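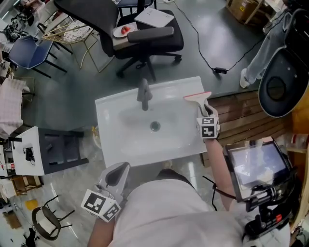
Squeegee in the right gripper, basin task. Marker cube on each gripper.

Home | Posts | Notes | About
Filed under: Data collection, Working rules

I have been rewriting our rules for hand-held gripper sessions. The old sheet was written by Naa Issahaku when the task list had 26 entries and everyone on it had been trained by her in person. It now has 80, and the sheet assumed too much. What follows is the April version, with my notes.

1. Markers. Both cubes are checked before the first take of a session and after any knock. A printed face that is scratched, lifting or smeared gets replaced, not wiped and hoped for. Loose sleeves are rolled or taped back, as fabric over a marker costs us the pose for as long as it stays there.

2. Tool grip. The tool is held by the gripper throughout the take. If it slips, the operator lets the take run, sets the tool down with the gripper and marks the take as failed. A bare hand does not come in to help. Perihan Canpolat wanted an exception for long tasks and we left it out - exceptions were how the last sheet got to four pages.

3. Idle gripper. In one-handed tasks the second gripper stays up, still and clear of the work surface. It is not parked on the worktop.

4. Cables. Any cable attached to the operator must have enough slack for a full reach in both directions. Test the reach before recording. Floor cables go along the edge of the work area where the room allows, and the operator is told where they are.
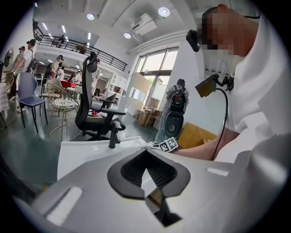

Seen from a gripper. Marker just beyond the housing, room behind.

5. Background. We do not clear the room. Chairs, boxes and people going about their work are acceptable and should vary between sessions. Faces are pixelated before any clip leaves the collection machine, and this applies to colleagues as well.

6. Take length. The upper limit is 300 seconds. Anything longer is split at a natural pause, and both parts carry the same task number.

7. Review. 2 reviewers per batch, neither of them the operator. Trinidad Jara and I disagree on whether reviewers should see the operator's own pass/fail marks first. The present rule says they should not.

Rule 3 has drawn the most complaints, mainly about tired arms. Oriana Aravena has asked for a rest stand and I have no objection, provided it sits outside the work area and is used between takes only.

The sheet comes into force on Friday. Corrections to me before then, please, with the rule number in the subject line.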